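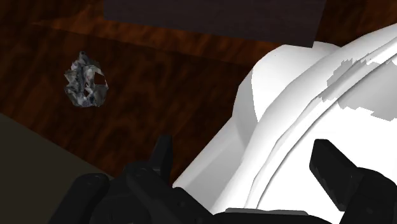

红棕色的木纹

2022年4月6日 星期三

终于去作完证了!现在坐在厨房里,脚泡在热水里,本子垫在一本旧菜谱上写,字歪得不成样子,随它去吧。

传票是上个月寄来的,一直用磁铁吸在冰箱门上,每天早上拿牛奶都要看它一眼。看久了就觉得自己好像才是那个被告。妈妈在电话里也问,你是不是干了什么,我说我是证人,证人!她说哦哦,那你穿件好点的衣服。

于是我早上六点就醒了,换了三件衣服。灰色那件领子太紧,黑色那件像去参加葬礼,最后还是穿了平时上班那件蓝毛衣,袖口有点起球,用剃毛器刮了半天,刮出一个小洞。行吧,把袖子卷起来就看不见了。

从Brovstead坐65路去Stirnach,路上下着那种细细的雨,伞撑也不是不撑也不是。车上很挤,都是学生,我抱着包站在后门边上,脑子里一遍一遍过那天晚上的事。越过越糊涂。那个人的外套到底是深蓝还是黑?我当时跟警察说的是深蓝,现在闭上眼睛,觉得是黑的,再闭一次,又有点绿。我开始出汗。

还是把事情从头写一遍吧,以后忘了还能翻。去年秋天,我下了晚班从Ziółkowski面包房后门出来扔纸箱,看见对面Aven车行的侧门开着,一个人推着一辆自行车往外走。我第一个念头是这么晚了还有人修车啊,真辛苦。我还跟他说了晚上好!他也跟我说了晚上好,挺有礼貌的,还帮我把被风刮跑的一个纸箱踩住了。然后他骑上车就走了,我回去洗烤盘。第二天早上车行门口停着警车,我才站在柜台后面慢慢反应过来,手里还夹着人家的牛角包。

那辆车值1,525欧。我听到这个数的时候差点叫出来,一辆自行车!我那辆二手的,铃铛还是后来自己配的,链子一到冬天就响,放在外面从来不锁死,也没有谁要过。

法院比我想的小,也旧,门口安检的大叔让我把包里的东西全拿出来,钥匙,雨伞,半个三明治,还有一把忘了拿出来的小水果刀。我的天。我脸一下子红到耳朵根,赶紧解释是切苹果用的,苹果也在包里,我把苹果举起来给他看。他一点表情都没有,把刀装进一个信封,写了个号,给我一张小条,说出来的时候领。后面排队的人都在看我。去给小偷作证,自己先被收了一把刀,这事千万不能让妈妈知道。

开庭写的是10点,我九点二十就到了,坐在走廊的长椅上等。长椅硬得要命,墙上挂着一张消防疏散图,我把它从头到尾背下来了,从这层楼着火的话我知道往哪儿跑。旁边坐着一位太太,在织一只袜子,是为了邻居的篱笆来的,好像是别的厅。她说她跟那个邻居吵了很多年了,她连篱笆的照片都洗出来了,装在一个相册里,非要给我看。一页一页全是篱笆,春天的篱笆,下雪的篱笆。我说拍得真清楚。她很高兴,给了我一颗薄荷糖。

然后就是等,等,等。十点过了没人叫,十点半有个年轻的工作人员跑出来说前面的案子拖了,再等等。我想上厕所,又不敢去,怕刚进去就叫我的名字。最后还是去了,一路小跑,回来长椅上的位子已经被一个律师的公文包占了。

快十一点半才叫到我。我以为会像电视剧里那样,高高的台子,大家都站起来,有人敲锤子。没有锤子。屋子跟我们中学的化学教室差不多大,暖气开得特别足,窗户上全是雾。法官是位女士,感冒了,鼻音很重,问一句擤一下鼻子。她先跟我讲必须说实话,说假话是要受罚的,声音很和气,可我腿还是软了,明明一句假话都没打算说!

她让我自己讲那天晚上看见了什么。我一开口就从纸箱开始讲,讲那天剩了多少黑麦面包,为什么纸箱特别多,因为周末要送一批蛋糕。她很耐心地听了一会儿,说,那后来那个人呢?旁边打字的那位抬头看了我一眼,我觉得她在忍着笑。

外套的事果然问到了。被告的律师问得很细,他说那条巷子晚上的灯是什么样的,您离他有多远,您当时戴眼镜了吗。戴了,但是眼镜上有面粉,这句话我也老老实实说了。他问外套颜色,我深吸了一口气,说我当时告诉警察是深蓝色,今天我没有办法肯定了。说完我觉得完蛋了,白来一趟,检察官要恨死我。可是法官点点头,说谢谢您说得这么诚实,然后又擤了一下鼻子。

他又问我认不认得出在座的这个人。这个我从进门就在怕。我转过头去看,他坐在那里,穿一件熨过的白衬衫,头发梳得很整齐,比我记得的要年轻,手一直在搓膝盖。我看了好一会儿。怎么说呢,像。个子像,站起来的样子也像。可是我那天晚上看见的其实就是一个推车的影子加一句晚上好。我就是这么说的,像,可是要我打包票,我不敢。

奇怪的是,让我最难受的是那句晚上好。他今天从头到尾没说话,我一直在等他开口,心想听见声音也许就知道了,又希望他别开口。万一真是他呢,踩住纸箱的那个人。万一不是呢,那更吓人了,好好一个人坐在那里搓膝盖。

十几分钟吧,就放我走了。准备了这么久,失眠了好几个晚上,十几分钟!出来以后那位织袜子的太太已经不在了,不知道篱笆怎么样了。可以留下来旁听,我站在门口犹豫了一下,没留。肚子饿得咕咕叫,而且我怕看见他的脸。结果要到五月才宣布,今天还有别的证人没来。听走廊里的人闲聊,说如果是初犯,可能也就是罚个1,000欧什么的,也可能更重,他们自己也争起来了,一个说你懂什么,另一个说我姐夫就是这么判的。我不懂,反正记在这里,到时候看他们谁说得准。

领证人补贴要去一楼另一个窗口填表,填车费,填误工。误工那栏要老板签字,我没带,人家又给了我一张,让我签好了寄回去。寄回去的邮票钱能不能也填上,我没好意思问。走出大门走到车站了才想起水果刀!又跑回去,还是那个大叔,他把信封递给我,这回笑了,说苹果好吃吗。苹果我还没吃呢。

回来的车上反而空,坐到了靠窗的位子,一路睡过去,差点坐过了站。下午还是去店里上了半天班,大家围着问,有没有手铐,有没有哭,法官凶不凶。我讲到水果刀那段,后厨笑得把一盘酥皮都放歪了。对面Aven的老板也过来买咖啡,我突然特别不好意思,好像欠了他什么,毕竟丢车的是他,我却说了那么多个“不肯定”。他倒没提,就说咖啡今天不错,走的时候在小费罐里放了好多硬币。也许他还不知道我说了什么,也许知道。我想追出去解释两句,手上全是面糊,等擦干净他已经进店了。

晚上躺了一会儿,又想起外套。刚才我故意去衣架那里看,把走廊灯关了只留厨房的灯,我那件深蓝的和那件黑的挂在一起,根本分不出来!早知道上礼拜就试一试,跟法官说的时候还能说得明白一点。要不要写信补充一下?会不会显得很怪?明天问问店里的人再说。

水凉了。毛衣袖子上那个洞要补,蓝线好像用完了。还有,误工的表格记得让老板签,压在面包篮底下了,别又忘了。明天早班,四点半的闹钟,现在已经十一点多,完了完了,睡觉。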